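July, late evening

Bianka had the kettle on before I even got my shoes off at the unit this morning, bless her, and a good thing too, as it was one of those days that starts with a noise. The left gripper had been ticking since yesterday, a small dry tick each time the jaws came together, and I'd gone to bed thinking about it and woken up thinking about it. Magdolna was sure it was the finger screws. I was sure it was the belt. We were both a little bit right, which I suppose is the nicest way for an argument to end!

So I took the jaw off, cleaned out a surprising amount of gray fluff, and found one screw backed out by nearly 2 turns. New thread lock, the blue kind from Drundmont, and a long wait while it set. The log had the pair at 441 hours, and I wrote underneath that we should be opening them up more often than we do. Ye-seo wants it every 107 hours, a number she got from somewhere in the Kullomix notes and will not be talked out of. I've stopped trying — she's usually right about these things, and she keeps the calendar anyway.

Then came the marker cubes. If a cube has shifted on its mount even a hair, the tracking drifts and every recording after it is slightly wrong, so I went over both of them with the little square and snugged the brackets down. Gizella phoned from Flesthorpe in the middle of it to ask about the spare cables, and I talked to her with the phone wedged under my chin and a hex key in my teeth, so goodness knows what she'll send.

After lunch it was the part I like, putting the pair through their paces with the cables hooked up and listening for that tick.

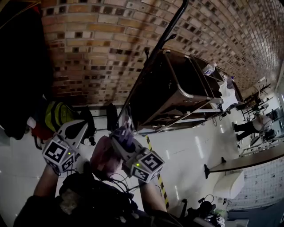
Both grippers in hand, green lights on the cubes.

I must remember to order more thread lock, and to ask Judit whether the Orbán bracket drawings ever turned up. My wrists ache. Soup from the freezer, then bed.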